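Ludanero library to stay open later from August

The public library in Ludanero will keep its doors open until 9 in the evening from August, four evenings in every week. Until now it closed at 6, which many readers with a day job found too early.

The decision was made after the library asked its members for their opinion in spring. Most of the answers came from people who work in Pominow and travel home by train. They wrote that they reach the library when the lights are already being switched off, and that they can only borrow books when another member of the family goes for them.

"We had these letters for years and we always answered that there is no money," said Corinne Haverford, the head of the library. "Now the town has found the money for one more post, and we could finally give a different answer."

The new post will be shared between two persons. In the late hours the desk on the ground floor will be staffed as usual, but the music collection upstairs will close at 6 as before. Books that were ordered from other libraries can be collected until closing time.

The reading room will also receive 30 new chairs, made by the firm Engelhardt. The old ones have been in use for 40 years and several were already taken away for repair. Readers who would like to buy one of the old chairs can leave their name at the desk. The price is not decided yet.

Parents had asked if the children's section could be open in the evening too. It will be, but story hour stays in the afternoon. The Pavon café beside the entrance has not said if it will change its own hours.

There is one small change for students. The quiet tables at the back can be booked in advance for up to four hours, and a booking is lost when the reader does not come within half an hour. Bookings are made at the desk or by telephone. Computers do not need a booking.

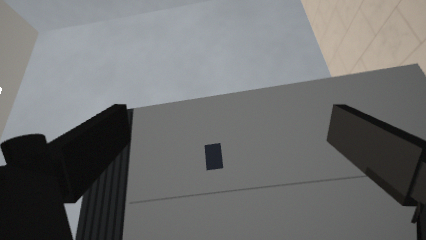
A large grey box shape between two dark gripper fingers, seen from below in a computer-made picture.

Membership fees stay the same this year. Members whose card has run out can renew it at the desk during all opening hours, also in the evening. The book return box in the outside wall can be used day and night as before.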